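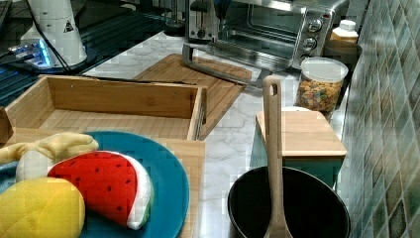 We moved to Savwood in June and I have been trying to get the electric bill down ever since. The first one was 190 dollars, with the air conditioning barely on.

I started with a plug-in meter from Sturken. You put it between the wall and whatever you want to test, leave it a day, and write down the number. The old freezer in the garage was the worst by a long way. It came with the house and held two bags of ice and some bread. I unplugged it on a Wednesday and used 368 kilowatt-hours the next month, down from 407.

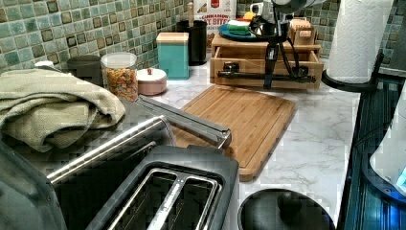

The toaster end of the counter.

Small kitchen things hardly matter - they pull a lot, but only for a few minutes. The dehumidifier in the basement is different. It runs all night, and I still need to find out if it has a timer.

Last month came to almost 115 dollars. The water heater is next, but it's wired in, so the meter is no help there.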